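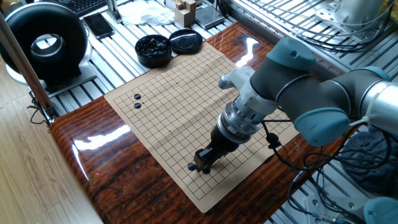

Issue #2109

Category: Care & Repairs > Paper boards and mats
Posted Tue 22 May by the games cupboard desk, Bokwood

Subject: Folded paper Go board won't lie flat, stones creeping, glare off the table

Status: open, partly sorted

Hello all, and thank you for being patient with a rather long ticket. I know a sheet of paper with lines on it doesn't sound like much of an emergency, but this is the board that gets used most, and I'd like to get to the bottom of it before we order any more.

What was reported: the Clemel paper board (the tan one with the thin black grid) has kept its fold creases ever since it came out of the packet. People say that a stone set down near a crease doesn't always stay quite where it was put, and that two stones on neighbouring points end up nudging one another. There was also a grumble about the light bouncing off the table, which makes the lines harder to follow from one side. The table is the reddish-brown one with the shiny finish, a lovely thing to look at and a bit of a nuisance under ceiling lights.

First thing I tried was the obvious one, folding the sheet backwards along each crease and smoothing it with the side of my hand. It helped for an evening. By the next morning the creases had come up again, fainter, but you could still feel them with a fingertip, so I wouldn't call that a repair.

Second go: I put it under a stack of heavy books for a weekend, with a clean pillowcase between the paper and the bottom book so that nothing would mark it. Much better! The outer parts of the sheet are now as good as flat. The crease running across the middle is the stubborn one, and I suspect it was folded and unfolded in the same place far too often before it reached us (I'm as guilty as anyone, I used to tuck it in my bag).
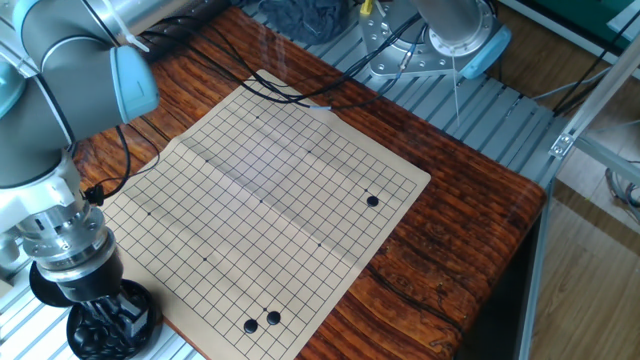 I also had a look at the stones themselves, in case we were blaming the paper unfairly. I took a handful of black ones out of the round bowl and tried them on the bare tabletop. A few rock a little if you tap them, and most don't. When I set two side by side on neighbouring points they do touch, and then it only needs a small push on one to shift the other. So I think we have two small problems sitting on top of each other: a crease that tilts things, and stones that are a snug fit for the grid. I asked Orby, where the stones came from, whether they do a slightly smaller size, and I'm waiting to hear back.

Please don't iron it. I know it's tempting, and I did find a page recommending it, but I tried a cool iron on an old spare last October and the printed lines went dull where it had passed. I'd also rather we kept sticky tape off the table, as the last lot left a mark that took me ages to rub away.

As for the glare, turning the board so that it sits at a slant to the table made more difference than I expected, and moving your chair round a little does the rest. If that isn't enough, a plain cloth underneath would take the shine off, though you'd want one without wrinkles or we're back where we started.

On replacements: El Ouafi can supply the same board rolled in a tube, which would save us the creases altogether. The catch is that their smallest order is 100 sheets, and even if we shared them out with the other clubs I can't picture where we'd keep them. I've written to ask about a smaller bundle.

Still to do:
- another few days under the books for the middle crease
- sort the stones and put the rocking ones in a separate bag
- chase Orby and El Ouafi
- find a cardboard tube long enough for the board we've got

In the meantime, please roll it loosely with the printed side outwards when you've finished, and leave it on the top shelf. If anyone has flattened a board like this by some gentler method, do add it to this ticket, and I'll try it on the spare first.

We use cookies to remember your ticket settings. Accept all | Manage choices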